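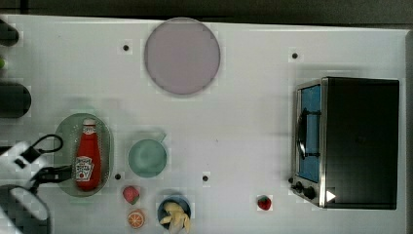
El taller de barrio y el coche que ya no se deja abrir

Mi coche tiene doce años y lo sigo llevando al mismo taller de siempre. En junio le fallaba un sensor de presión del turbo. La pieza costaba 44 euros. La factura final fue de 558, y el mecánico apenas ganó dinero con ella, porque buena parte se fue en pagar el acceso al programa de diagnóstico del fabricante y en una mañana entera de pruebas.

Se habla mucho del precio de los coches nuevos y muy poco de lo que cuesta mantener los que ya circulan. Para la mayoría de las familias lo segundo pesa más. Un coche se compra una vez cada muchos años y se repara todos los demás.

El Taller Espinoza trabaja con tres suscripciones distintas. La más cara, la de Genau, le sale por 2.468 euros al año y solo cubre una parte de los modelos que entran por la puerta. Con los de Brollport tiene que pedir cita al servicio oficial para que le codifiquen una centralita que él mismo acaba de montar. El cliente paga dos veces y se queda sin coche una semana más.

Los fabricantes alegan seguridad. Un vehículo conectado es vulnerable y no conviene que cualquiera entre en su sistema. Lo acepto para los frenos o para el inmovilizador. No lo acepto para una batería de arranque, un faro o un elevalunas. Lason, que vende recambios de calidad equivalente, ofrece un faro compatible con mi modelo que encaja y alumbra, pero el cuadro muestra un aviso de avería hasta que alguien autorizado lo da de alta.

Yo pediría dos cosas. La primera, que el acceso a los datos de reparación tenga una tarifa por uso razonable, publicada, igual para el concesionario y para el independiente. La segunda, que el fabricante garantice software y códigos durante al menos 10 años desde que deja de vender el modelo.

Habrá quien diga que esto encarecerá los coches nuevos. Puede que un poco. Prefiero ver ese coste en el precio de venta, donde puedo compararlo con el de otra marca, y no descubrirlo en el mostrador del taller cuando ya no tengo elección.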